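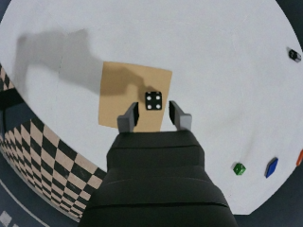 Using the Norora Simulation Kit for a Pick-and-Place Task
Project report, Robotics Elective
Stovitmont Technical College
May 2025

1. Purpose

The aim of our project was to find out whether the Norora kit is good enough for teaching basic arm control in a course that has no real arms to work with. Norora is sold as a yearly license with a simulator, one modeled arm with a two-finger gripper, and a small library of table objects. Our college was on a trial license that started in November. We were asked to use the kit for one complete task and to report on how it held up.

2. Setup

We ran the kit on the computers in the Cabral lab. Installation took one afternoon, most of it spent on the graphics driver. The manual covers this but puts it in an appendix, and it should be on the first page.

The kit comes with several ready-made rooms. We used the one with a round white table on a checkered floor. Objects are placed from a menu and can be moved by typing in a position. The main view we worked from is fixed to the wrist and has a wide lens, so straight lines bend toward the edges. This matters for the results and we return to it in section 5.

3. The task

The arm had to pick up a green die and bring it to a tan square where a black die was already lying. It then had to lower the green die, open the fingers and back away without moving the black one. Starting positions were changed between runs by a script we wrote ourselves. The kit has a tool for this, but it moves every object on the table together and could not be set to leave the square alone.
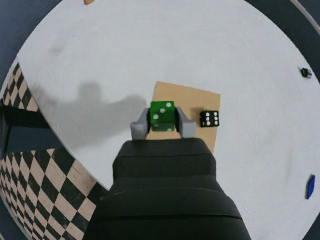

Figure 2. Green die held between the fingers over the tan square, with the black die to the right.

We wrote the controller in two parts. The first part finds the die in the wrist view and moves the arm until the die lies between the fingers. The second closes the gripper, lifts, travels to the square and lowers. A run was stopped and counted as failed after 40 seconds.

4. Results

We made 1000 runs over the term. Of these, 221 failed. Most failures came in the first part, when the arm closed the fingers too early or too far to one side. The next largest group was contact with the black die while lowering. In 12 runs the simulator itself stopped with an error and had to be restarted — these are included in the failures, although the controller was not at fault.

5. Notes on the kit

The wrist view is the strongest part of the product. It is sharp, the shadows are believable, and the pips on the dice can be read at working distance. The bending at the edges caused trouble at first.
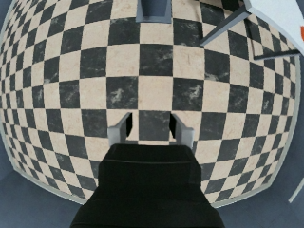 A die that looked close to the border of the view was often farther to the side than our code expected. The kit includes a correction function, but it slowed our loop too much to be useful. We ended up correcting only the position of the die and leaving the rest of the picture alone.

Finger contact is less convincing. A die held near one corner stays put in the simulator when we would expect it to turn or slip. Anyone planning to move code from Norora to a real arm should allow time for this. There is a friction setting, and raising or lowering it changed very little in our tests.

We also looked at the Jerkberg package, but only at the demo version. It has a better contact model and a plainer picture, and it does not include a wrist view without an extra module. We did not run our task on it, so we can't compare success rates.

6. Recommendation

We recommend that the college keep Norora for the introductory course. Students can get an arm moving in the first lab session, and the error messages are mostly clear. For the advanced course we would want the contact problem fixed first, or a longer test of Jerkberg with the extra module. Our placement script and the run logs are in the course folder, along with a short list of the settings we changed from the defaults.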